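ベッドの上でたたむ 竹のマットと洗濯物の夏

洗濯物をどこでたたむか。取材で家を訪ねるたびに聞いてみると、答えはたいてい決まっている。ソファの上、食卓の端、床。そして意外に多いのがベッドの上だ。寝室に運び込み、広い面にひと山あけて、そのままたたみ始める。しまう先のたんすも同じ部屋にあるので、持ち歩く距離が短くてすむ。

夏になると、このベッドの上の作業場に敷物が一枚加わる家がある。竹やい草などを編んだ寝ござの類いだ。寝るときに涼しいように敷いたものが、昼のあいだは洗濯物の台になる。布団やベッドカバーの上にじかに服を広げるのと、編んだマットの上に広げるのとでは、手の感触がだいぶ違う。今回はこの「敷物の上でたたむ」という習慣を取り上げる。
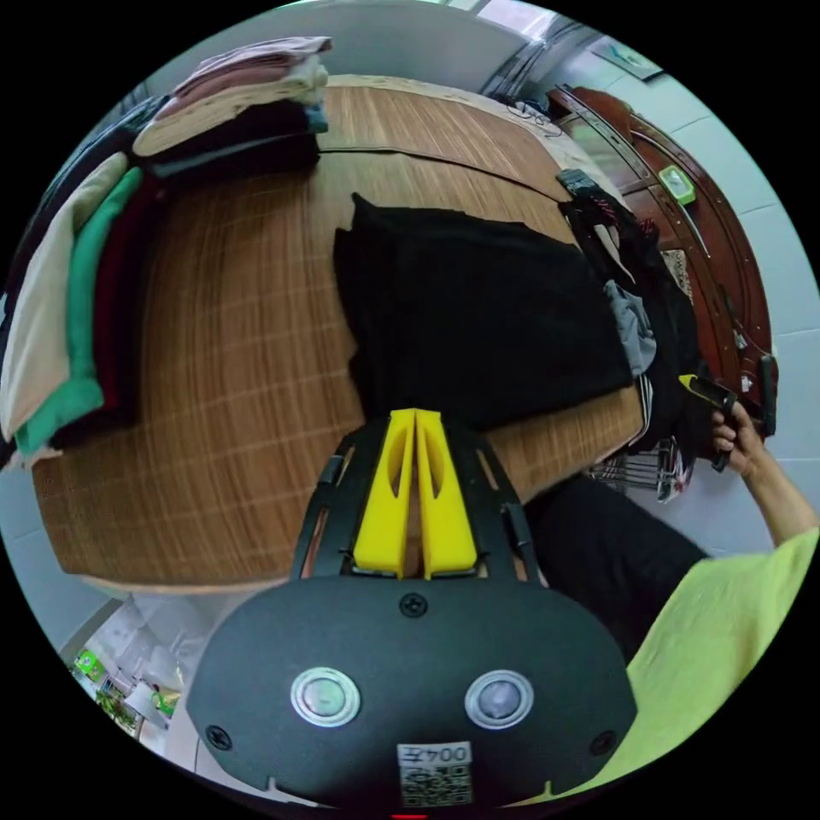
文 デオリンダ・フィゲイレド(生活欄担当ライター)

黒い服は、たたむと形がわかりにくい。色の濃い布は影が出にくく、折り目がずれていても気づかないまま重ねてしまう。茶色い編み目のマットの上に置くと輪郭がはっきりするので、端がそろっているかどうかは見やすくなる。もっとも、片側に布の層が重なって段になるくらいのことは、どの家でもある。引き出しに入れてしまえば気にならない。

たたみ終えたものは、手元から少し離して積む。淡い桃色、くすんだ桃色、その下に厚みのあるクリーム色。色の近いものが重なると、山は落ち着いて見える。大きくて厚いものを下に置き、薄いものを上に載せるのが基本で、逆にすると途中で傾く。ベッドの面は床と違って沈むから、なおさらである。

衣類の整理を教えているハム・マルスンさんは、自宅でも夏のあいだはベッドにマットを敷いている。生徒には、積む場所を先に決めてからたたみ始めるように話すそうだ。

「空いたところに次々置いていくと、最後に座る場所がなくなります。私は枕のほうに積んで、足元のほうでたたみます。逆の人もいますが、途中で変えなければどちらでもかまいません」

高さについても聞いた。ハムさんの目安は、ベッドの上なら7枚まで。タオルのように平らなものはもう少し積めるが、上着やズボンが混じるとそのあたりで崩れやすくなる。崩れる前に一度たんすへ運ぶ。往復が一回増えるだけで、たたみ直しはなくなる。

マットの上でたたむ利点は、布がほどよく滑ることだ。綿のカバーの上では、服を回して向きを変えようとすると下の布までついてくる。編んだマットなら服だけが回る。前身頃を下にして広げ、袖を折り、裾を持ち上げ、くるりと向きを変える。この動作が軽い。

反対に、困る点もある。薄手の編み地は、マットのささくれに引っかかることがある。新しいマットを敷いたら、まず乾いた手のひらで編み目に沿ってなで、引っかかる箇所を探しておく。見つけたら、目の細かい紙やすりを軽く当てる。縁のまわりは特に念入りに見たほうがよい。折りたたみ式のものは、継ぎ目に糸が入り込むことがあるので、薄い服は継ぎ目を避けて広げる。

もう一つは湿り気である。乾ききっていない服をマットの上に積んだままにすると、服にもマットにもよくない。脇の縫い目や腰まわりを指で挟んでみて、少しでも冷たく感じたら、たたまずに掛け直す。

座り方にも好みがある。

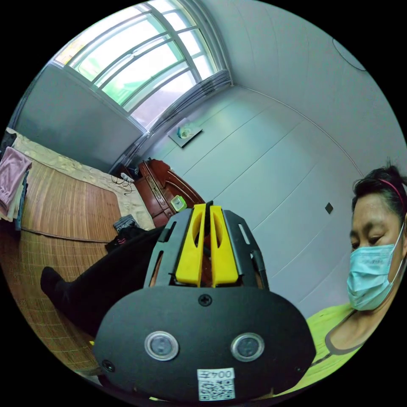
竹を編んだマットの上。暗い赤色の家具が置かれた寝室で。

ベッドに上がってたたむ人は、片足を伸ばすか、あぐらをかくか、正座をするかに分かれる。縁に腰かけて体をひねる人もいるが、量が多いと腰にくる。家事動作の講座を開いているナムギル・ユさんは、同じ姿勢を続けないことだけを勧めている。

「片足を伸ばしたら、次の山では反対の足を伸ばす。それくらいで十分です。あとは、服を取りに行く側とたたんだものを置く側を、ときどき入れ替えてください。いつも右に置いていると、右にばかり体をひねることになります」

ユさんは、作業の時間を30分で区切ることも提案している。終わらなければ残りはかごに戻し、後で続ける。山を前にして長く座り続けるより、結果として早く片づくという。

マスクをつけてたたむという人にも何人か会った。乾いた布を広げたり振ったりすると、細かい繊維が舞う。くしゃみの出やすい人には楽なのだそうだ。前髪や横の髪が落ちてくると手が止まるので、髪を留めておくという声も多かった。どちらも小さなことだが、枚数が増えると差が出る。

マットの売り場ものぞいてみた。寝具店「トロルケント」で夏の敷物を担当するニルトン・ロンドニョさんによると、選ぶときに見落とされやすいのは大きさだという。寝る面だけを測って買うと、ベッドの枠に縁が当たって浮き上がることがある。ベッドカバーの上から敷くつもりなら、カバーをかけた状態で測る。

店で扱うマットのうち、竹を細く割って編んだものは表面がさらりとして硬め、い草のものはやや柔らかく、においがある。洗濯物をたたむ台としても使うなら、店員としては竹を選ぶそうだ。重さがあって、服を回してもずれにくい。

手入れは、固く絞った布で拭き、風を通すだけでよい。拭く向きは編み目に沿って。水をかけて洗うのは、表示で認められているものに限る。しまう時期には、完全に乾かしてから巻くか、折り目どおりにたたむ。ロンドニョさんは2月に一度広げて風に当てることを勧めている。しまい込んだまま夏を迎え、出してみたらにおいが気になったという相談が、毎年いくつか寄せられるという。

最後に、たたむ順番のことを書いておく。取材した家では、大きいものから始める人と、小さいものから始める人がほぼ半々だった。大きいものからだと山がすぐに低くなり、マットの面が早く空く。小さいものからだと、靴下や下着の片割れを探す手間が先にすむ。ハムさんは前者で、シーツやタオルケットを片づけてから服に移り、靴下は最後に並べて組にする。

色の濃い服だけをまとめてたたむという人もいた。黒いものは糸くずが目立つので、一枚広げるごとに手でなでて取り、すぐ隣に重ねる。淡い色のものと交互に扱うと、取ったはずの糸くずがまた移ってしまう。マットに落ちたくずは、終わってから編み目に沿って小さなほうきで掃く。夜にはまた、その上で寝るからである。

(2025年6月)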